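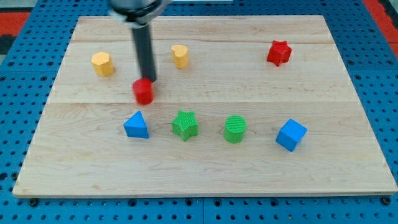

Iltby, 20th January

Section 4. Setting up the shape board

Read this first if the board is new to you. If you've set one up before, skip to step 5.

What you need
The wooden board. The colored shape blocks. Two bolts for the near edge. A pegboard table top, holes clear. A hex key - the one in the Stulero bag fits, most others will too. A dry cloth.

Placing the board

1. Wipe the table top. Get crumbs and grit out of the holes where the bolts will go.

2. Lay the board flat, lip toward you. The seams run left to right. If they run away from you it's turned the wrong way, pick it up and start over. Don't drag it.

3. Line up the near edge with a row of holes. Leave a margin of blue on all sides so you have somewhere to rest your hands.

4. Drop in the bolts, one near each corner of the lip. Finger tight first, both of them, then the key. Quarter turn past snug, no more.

CAUTION: Overtightened bolts will lift the far edge. Press down on the back corners. Any rocking, back off both bolts and do them again.

Setting out the shapes

5. Check the blocks before they go down. Eight in the set on the board. Look for chips and for paint rubbed thin on the edges. Put bad ones aside, don't mix them back in.

6. Start with the back row, four blocks. The yellow many-sided one goes far left. Stand it on a flat end, not on a side.

7. Red cylinder next to be checked - left of center, just above the middle seam. It must stand on its flat end. On its side it rolls, and it will find the floor.

8. Now the front row, four more. Loose spacing is fine. No need for a ruler, but leave a finger's width between neighbors so you can lift one without knocking teh next.

9. Press lightly on the top of each block. Should not wobble. If it does there is grit under it, or it's sitting across a seam. Move it a little.

Note: The seams are normal. The board is planks and they will open slightly in dry weather. If a fingernail catches in one, log it and tell the Darov store.

Cleaning

10. Blocks off first. Damp cloth on the wood, along the grain, then dry right away. No spray, no soaking.

11. Check the bolts every 500 uses or so, or when the board has been moved. Whichever is first.

12. Full check in July. Board off, wipe underneath, look at the holes, bolts back in per step 4.

CAUTION: Small blocks are a trip hazard on a hard floor. Pick up dropped ones before you carry on, even if your in the middle of a row.

Spares
Order single blocks by shape and color, quote set 2322. Boards ship from Yan, bolts included. Old boards without a lip don't take the same bolts - see Section 6.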